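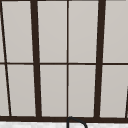 Dark mullions and pale panes over the sink.

Zovwood Kitchen Window Finish, Walnut Black

We've been making wood finishes at our Dalthorpe shop for 22 years, and this is the one I still get a little silly about! Walnut Black is a hardwax oil for interior window wood: mullions, sashes, sills, the casing around the outside. It goes on thin, dries to a low sheen, and lets the grain show through a brown so deep that most people call it black until the sun gets on it.

It started as a one-off. Lucrezia Fontana was restoring a row of old farmhouse kitchens and wanted a dark window that didn't look painted. Ruaridh Mackay mixed her a small batch, she asked for more, then her carpenter asked for some, and by August we were filling cans for people we'd never met. The recipe has changed once since then (a slower drying oil, so you get more time to work into the corners) and we love it even more now.

What's in the can

Linseed and tung oils, carnauba wax, iron oxide pigment and a low-odor solvent. Stir it well, right down to the bottom, as the pigment settles. Keep stirring as you go. Kirsty Ruddock tapes her stir stick to the outside of the can so it's always there, and now half the shop does it too.

How to use it

Sand bare wood to 180 grit and wipe off the dust. Old varnish has to come off completely. Brush on a thin coat, wait 15 minutes, then rub it back with a lint-free cloth until it stops coming away. Leave it overnight and do it again. Two coats suit most windows. Oak and ash can take a third if you want them really dark, and pine is happiest with a coat of our Pirihi clear base underneath, which keeps it from going blotchy.

Do the narrow bars first and the wide ones last. Mask the glass if you like, though the oil scrapes off cleanly with a razor blade the next day. Lay used cloths flat outdoors to dry before you throw them out, because oily rags in a heap can catch fire on their own.

Windows near water

Kitchens are hard on wood, and the sill behind a faucet gets the worst of it. Give that piece an extra coat, paying special attention to the end grain, and wipe up puddles when you see them. 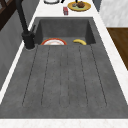
Dish soap and a soft cloth are all the cleaning it needs. When the sill starts to look dry, rub in a teaspoon of oil with an old T-shirt and you're done, with no stripping and no sanding. That's my favorite thing about hardwax oil! You can fix one tired spot and it blends right into the rest.

Sizes and details

Item number: 422
Sample jar: 60 ml
Shop can: 1 quart
Sheen: low satin
Recoat: overnight
Wait before washing: 6 days
Indoor use only

Goes well with

Flivine brass sash pulls, which look wonderful against the dark wood. Pirihi clear base, for pine and other softwoods.

Questions about color matching go to Ebony Ashby at the Dalthorpe counter. Bring a scrap of your wood if you have one, and she'll brush out a sample while you wait.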